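Starngate Reading Rooms: Progress Report to the Gruber Fund
July 2, 2022

Dear friends at the Fund,

I am so glad to be writing with mostly good news this time. When I last wrote we had the keys to the Ukton building and very little else, and I remember promising you readers by the spring. We have them! As of this week 229 people hold a card, and between them they have borrowed 324 books, a good many of those being the large-print mysteries, which I badly underestimated and have had to reorder twice.

The evening reading circle has grown to 17 regulars (we started in the small room and have moved to the long table by the windows). The children's hour is going well too, though it runs late nearly every time, and I have stopped pretending it ends at four.
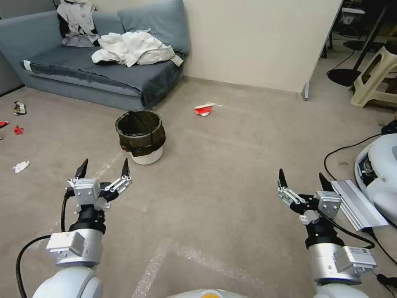

A waste bin on the floor, Ukton.

Now to the part that is behind. The shelving for the Detus branch came in two deliveries, and the second was short by 16 brackets, so the history and travel sections are still in boxes. The supplier has been very pleasant about it and has promised replacements. I would rather open Detus properly in October than half-open it over the summer, and I hope you will agree. The rent there is already covered through the end of the year, so the delay does not change what we asked you for.

Spending is otherwise close to plan. We went over on lamps and under on printing, and the full ledger follows by mail.

With warm thanks, as always,
Elfriede Wyss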